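From: Torben Kröger
Subject: Re: box folding, bad demonstrations

Nidia Ospina wrote:
> We have 178 demonstrations of the carton task from Mindholm and
> the policy still crushes the flaps. Do you throw away the clumsy
> ones, or keep all?

Dear Nidia,

we had the same trouble in December. My first advice is to look at the wrist view before you look at any training curve. It shows how close the fingers come to the cardboard.
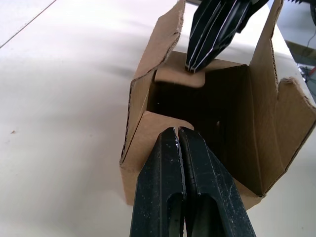

Wrist camera, open box, both grippers near the flaps.

We recorded nearly 100 episodes by remote control and I removed 12. I removed only those where the operator stopped to think for a long time. Clumsy but steady ones I kept.

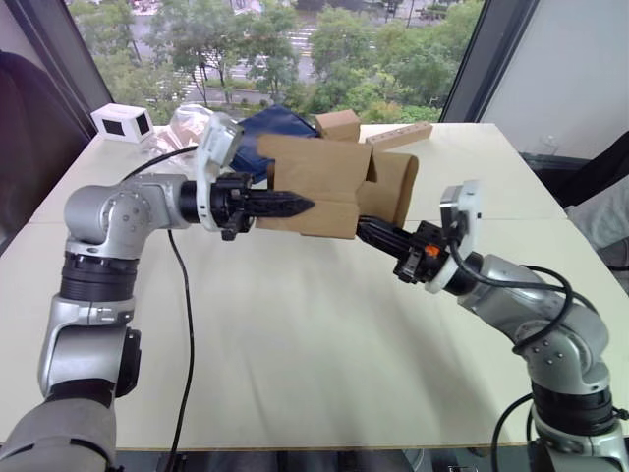 Lifting with two arms is the harder part to teach. The operator must move both hands at one speed, otherwise the box is squeezed or turned. When it is held over the middle of the table with its flaps sticking out, as we have it, small differences between left and right matter a lot. I ask our new people at Wastach to practice this part alone before they record.

Can you send me 2 of your worst episodes?

Best regards,
Torben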